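Open day at the Sorkunby police station
27/03/2021

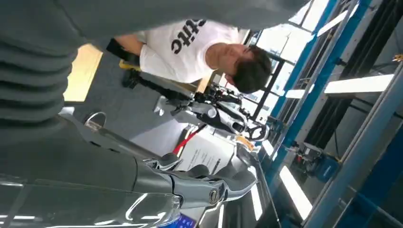 According to one reader who went in the morning, the line for the holding cells was the longest of the day and worth the wait. I went after lunch and walked straight in.

The station sits on Ocampo Street, two blocks from the courthouse, and it covers Sorkunby and the lake road as far as Skolludness. Visitors were taken through in groups of 9. The tour started at the front desk, went past the report room and ended in the garage.

There are 4 holding cells. Each has a bench, a toilet and a camera in the ceiling. Most weekend arrests are for public drunkenness or fights outside the bars, the desk officer told us, and most people are out by breakfast. Anyone too drunk to stand goes to the hospital in Erkirley first.

Dispatch was the part I liked best. We stood behind a glass wall and were asked to keep our voices down. The room takes around 600 calls a week, and many of them are about noise, parked cars or lost dogs. A real call came in while we were there and we were moved along.

In the garage, kids could sit in a patrol car and try the lights, but the siren was off limits. A table by the door had forms for bike registration and for the ride-along program, which starts again in November. You have to be 18 and pass a background check.

Parking was free behind the courthouse. The restrooms are on the first floor only, next to the records window.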